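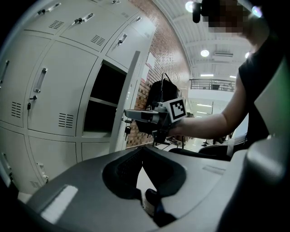 储物柜前，身穿黑色无袖上衣的使用者

# Prandelska 握力训练器（可调式）使用评测

测试周期从去年 August 开始，共 7 个月，累计闭合 3000 次以上，左右手大致各半。本机为自购，售价 462 元，购于 Dristalton 的线上店，未与厂家联系。

## 结构与调节

双柄单弹簧，弹簧挂点沿滚花螺杆移动，旋钮每转一圈对应一档。刻度为激光蚀刻，磨损后仍可辨认。旋钮没有锁止机构，连续做组时会缓慢回退，实测每 40 次左右退四分之一圈。用生料带缠两圈螺纹可以缓解，但调节手感变涩。

手柄为铝合金，滚花偏粗。前两周掌根有明显压痕，之后适应。出汗时防滑性能优于我之前用的 Prarka 橡胶柄，代价是虎口皮肤磨损更快，高次数训练建议涂少量镁粉。

## 阻力标定

厂家标称值按手柄末端测量，实际握持点靠内，体感阻力高于标称。用吊秤在小指位置复测，低档偏差较小，最高两档偏差明显，且两次测量重复性一般。拿它做绝对力量对比意义不大，记录同一台器材上的进步则够用。

弹簧衰减方面，首月后最高档下降可测，随后趋于稳定。说明书对此没有说明。

## 训练安排

每周三次，隔日进行：

- 热身：最低档，每手 15 次
- 主组：能完成 5 至 6 次的档位，做 4 组，组间休息 2 分钟
- 离心：双手辅助闭合，单手控制张开，2 组
- 收尾：皮筋伸指，不计次

第三个月左肘内侧出现酸痛，停离心组两周后消失，恢复后离心组减为 1 组。硬拉时握力不再先于背部力竭，引体向上末组的悬垂时间也有延长，但同期还练了农夫行走，两者的贡献无法分开。

## 与同类比较

Seo 的固定阻力款闭合行程更一致，没有回退问题，缺点是每一级都要单独购买，凑齐一套需 1369 元。Prarka 便宜、轻，最高阻力不足，练过一段时间的人很快会用到顶。

## 结论

优点：调节范围宽，刻度耐磨，占地小。
缺点：旋钮无锁止，高档标称不准，滚花对新手偏粗。

适合已有基础、希望用一件器材覆盖多个阻力区间的人。只做康复或低强度活动，不必买这一款。弹簧可单独更换，备件目前缺货，到货后补测新旧弹簧的差异。

更新于 2026年3月11日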